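From: Teodoro Bustamante
To: clernusby-floors list
Date: November 21, 2020
Subject: Re: [floors] Oil over old lacquer, anyone done it?

Sorry for the slow answer, been under the house all week with the joists. Quick replies inline, then my own question at the bottom.

Aslak Nordin wrote:
> We have pine boards in two rooms upstairs and a newer
> floor downstairs, oak I think. Upstairs was lacquered
> by the people before us and it's gone yellow, flaking
> by the door. I would like to go over to oil.
> Ragnvald says I can scuff the lacquer and oil right
> on top. Tormod says no way. Who is right?

Tormod is right. Oil has to get into the wood and lacquer is there to keep things out of the wood. Scuff it and oil it and you get a sticky film that picks up every sock hair in the house. I did it once in a closet, to save an afternoon. Spent three days getting it off again.

What Ragnvald may be thinking of is a maintenance coat on a floor that was oiled to begin with. Different story. There you just clean, let it dry overnight, thin coat, buff.

> If I have to sand, how far down? And what grits?
> The rental place in Hebden only had 16 and 100 when
> I called.

Down to bare wood, no shiny spots left anywhere. Check with a flashlight held low along the boards, the shine jumps right out at you. 16 is very coarse, good for cutting old lacquer but it leaves scratches like a plow. You can't jump from that to 100 and expect them to go away, you need at least one grit between, better two. Call the other place, Brestia, behind the lumber yard. They had the middle grits last time and their machine doesn't wander as much.

Keep it moving. Start it moving before you lower the drum, lift it before you stop. Pine is soft and you will make a dip in one second flat. And stay with the grain, unless the boards are badly cupped, then one diagonal pass first.

Edges take forever. Plan on the edges being half the job. Corners by hand with a scraper, a sharp one — buy a file and touch it up every few minutes.

> Any brand of oil you like? Sverre uses Faltico.

I've used Faltico too, the natural and the white one. Fine stuff, smells for a week. The white keeps pine from going orange so quickly but show your wife a sample on a scrap first, mine thought it looked like spilled milk. Two coats, wipe off EVERYTHING that hasn't soaked in after the time on the can. People leave it wet because it looks nice and rich. Then it dries tacky and they write to this list.

Rags: lay them flat outside or put them in a bucket of water. Oily rags in a heap can catch fire by themselves, I'm serious. Don't put them in the trash bag overnight.

> How much should I budget?

Two rooms, machine for a weekend, belts, edger disks, oil. I paid 400 last time and that was with my own edger. Buy more belts then you think, they take back the unopened ones.

Now mine. I want to go lighter in the back room. The look I'm after is pale honey, you can still see the grain but it isn't shouting, bit of darker streaking is OK. Like so:

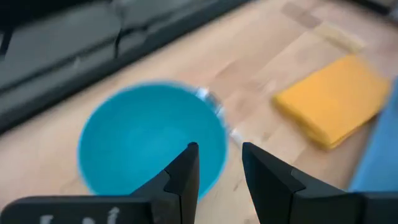
Pale boards, teal bowl on the floor.

Can I get there on old spruce with the white oil only, or do I need lye first? I've read the lye threads in the archive (message 1522 and the long fight under it) and came out more confused than I went in. Half of you say lye then soap, other half say lye then oil. Someone says it turned his floor green near the radiator. Spruce here, not pine, from when the house was built, never lacquered as far as I can tell, only some brown paint around the outside where a rug used to be. The paint comes off with heat and a scraper, slowly.

Also does anyone still soap their floors? Sverre, you did your kitchen that way, how is it holding up by the sink? I like how it feels under bare feet but I've got a wet dog and no patience for mopping.

Oh and Aslak, before you sand, set the nails. All of them. One proud nail head will rip a belt in half, and it sounds like a gunshot. Ask Tormod.

Have to run, the lumber yard closes early.

Teo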